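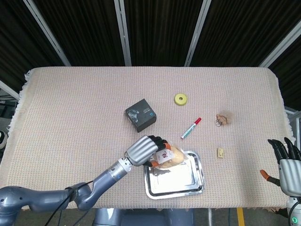
Photo: Hodico / Wurkel robot workshop

How does a robot know where the bread is?

You look at a table and know at once: bread, pen, box. A robot gets only a very long list of numbers from its camera. A program must find the things in it.

The robot at Hodico uses a program called Wurkel. Its first part is called perception. It learned from 3,789 pictures, and in each one a person had drawn a line around every object. Clear plastic is difficult for it, as it shines and you can see through it.

The second part is planning. It thinks of 300 different ways for the arm to move and throws away those which would hit the tray or the table.

The third part is control. It tells each finger how hard to press – a bread roll is soft!

Try it at home: close your eyes and let a friend guide your hand to a cup, using only words. Your friend is the planner now.

New words: perception, planning, control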